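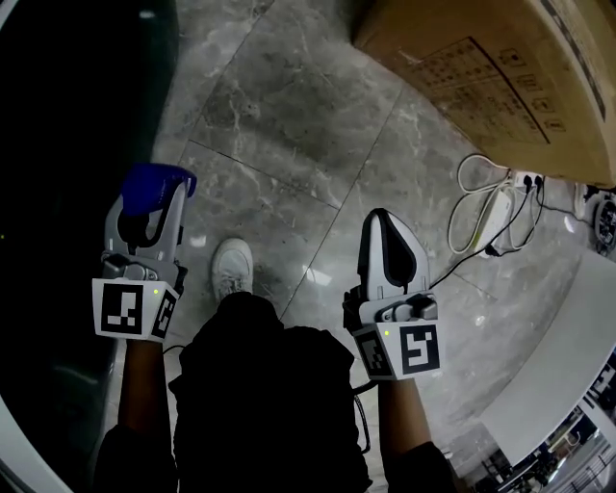 Polished marble floor, white sneaker, a gripper in each hand.

Plernberg flat mop and twin bucket: long-term review
Filed under: Floors, Cleaning gear

I have been meaning to write up the Plernberg since November, and every time I sat down to do it I ended up mopping something instead, which probably tells you where this review is going. I love this mop. I know it's a mop! But I've had a string of bad ones, and stone floors are fussy, and this is the first one I've looked forward to getting out of the cupboard.

Some background for anyone who hasn't read my earlier floor posts. Our place has stone through the entry and down the hall, tiles in the kitchen and laundry, and old floorboards in the bedrooms. I used a string mop on the lot for years. String mops are fine on tiles. On polished stone they leave far too much water behind and you get those dull swirls that only show up late in the afternoon when the sun comes in low, right when people are arriving for dinner. Then I went through a spray mop phase (the trigger died), and a steam mop phase, until Gareth Goodall, who laid our hall, came round to fix a cracked tile, saw the steamer and went quite pale. Steam and sealed stone are not friends, he said. He uses a Plernberg at his own house and told me to go and buy one.

What you get

A flat rectangular head on a swivel, a telescopic aluminium handle, and a bucket split down the middle, clean water on one side and dirty on the other. Two microfibre pads come in the box, a short-pile grey one for stone and timber and a shaggier one for grubby tiles. You push the head down through a slot on the dirty side to scrape it, then dip it in the clean side, then squeeze it through a second slot to get it nearly dry. It sounds like a lot of fiddling when I write it out. After a week you don't think about it.

Putting it together took a few minutes, most of it spent working out that the handle sections twist the opposite way from what I expected. The instructions are a folded sheet of drawings with no words on it whatsoever. My neighbour Darren Penrose bought the same one and had his handle on upside down for a month. It still worked, he says.

On stone

Wonderful. The squeeze slot is the clever part. You can get the pad properly wrung out, so it's damp and no more than that, and on polished stone that makes all the difference. The swirls have gone. I run it in long overlapping passes from the front door back towards the kitchen, flip the pad halfway, and the floor is dry enough to walk on by the time I've emptied the bucket. I do the hall on a Saturday morning before anyone else is up and it takes me 15 minutes, including moving the shoe rack and the dog's bed.

I use it with the Flurneris stone soap, a small capful to a bucket. Please don't use vinegar on marble, or on limestone for that matter. I did it once, years ago, on a friend's recommendation, and there's still a pale patch near the coat hooks that I've put a pot plant on. If you've already got etching like that, no mop will help and you'll need someone in with a polisher.

On tiles and timber

Very good on tiles with the shaggy pad, though it skates over deep grout lines. I still get down with a brush in the laundry every so often. On the floorboards it's lovely, wrung out as hard as the slot will go. The head is thin enough to slide under the bed and most of the way under the couch, and the swivel lies properly flat, so you can hold the handle nearly down on the floor and keep pushing. I found a missing earring this way!

The pads

They wash well. The short-pile one has been through the machine at least 25 times and is a bit thinner in the middle but still picks up. No fabric softener, and don't dry them on high heat. Replacement packs aren't hard to find. I did try the cheaper Lambert pads, which are meant to fit the same head, and they do go on, but the corners peel off the hook strip when you're scraping and then you're fishing about in dirty water. I'd stick with the proper ones.

What I don't love

The bucket. It's a good design and a slightly mean piece of plastic. The handle digs into your fingers when both sides are full, and there's no pouring lip, so emptying it into the laundry sink takes some aim. I fill it to a bit under the line now. It also takes up a good chunk of cupboard, and won't nest inside anything else.

The handle collar loosens over time as well. Mine needs a firm twist every few weeks or the pole starts sinking while you're leaning on it. Kieran Hollis wrote to me after my last post to say his did the same and a wrap of plumber's tape under the collar fixed it. I've since tried it and it's been solid.

Compared with the Itora

A few of you asked about the Itora, the one with the spinning head and the pedal. I borrowed one for a fortnight. It's fun, the pedal is very satisfying, and if your house is all tiles I think you'd be happy with it. It wrings less evenly though, wet at the rim and dry in the centre, and I could see the arcs on the stone afterwards. It's also a round head, and my hall has corners.

Should you buy it?

If you've got polished stone or old timber, yes, absolutely. If you've got a small flat with a bit of lino, a cheaper flat mop will do you fine and you can spend the difference on decent pads. I'd buy mine again tomorrow, sore fingers and all.

Next up is doormats, the coir one from the markets versus the rubber-backed thing Mum swears by.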